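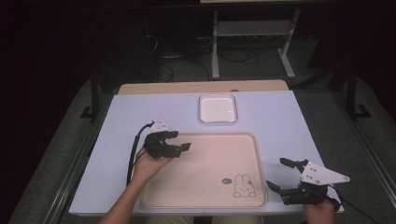
Page last changed: May, 4:10 p.m.

Equipment Planning Group
Minutes of the May meeting

Chair: Bujar Nedeljković

1. Minutes of the previous meeting
Approved with one correction. The storage shelving is to be charged to Skunora, not to the general account.

2. Hand-held grippers
The group reviewed the request from the Tenberg project for 4 additional hand-held grippers. The present grippers are shared between Tenberg and Dadard, and sessions at the two tabletops cannot overlap. The request was approved. The chair will ask for a written quote that lists cables and mounting plates as separate lines, as the last quote combined them and could not be compared with the Hyun price list.

3. Trays
Tabletop work at present uses a large beige tray with a rabbit drawing in one corner and a small square white tray. Dadard asked whether a plain tray should replace the beige one. Members did not agree. It was decided to keep the beige tray through the current task set and to buy plain trays in both sizes for the next one. Quantity approved: 80, to be divided equally between the projects.

4. Cable management
The floor behind the work table was discussed. Cables lie loose under and around the white desk frame. A request for floor covers and under-desk channels was approved in principle, with the cost to be taken from the furnishings line. Measurements are needed before an order is placed.

5. Session hours
Tenberg reported 107 hours completed against a plan of 157. The group agreed to carry the remaining hours into the next budget period without a change in the total.

6. Robot arm purchase
Deferred. The Hyun proposal arrived after the papers were sent out.

Actions
Gripper quote: B. Nedeljković
Floor measurements: Skunora
Tray order: Dadard

The meeting closed at 3:25 p.m.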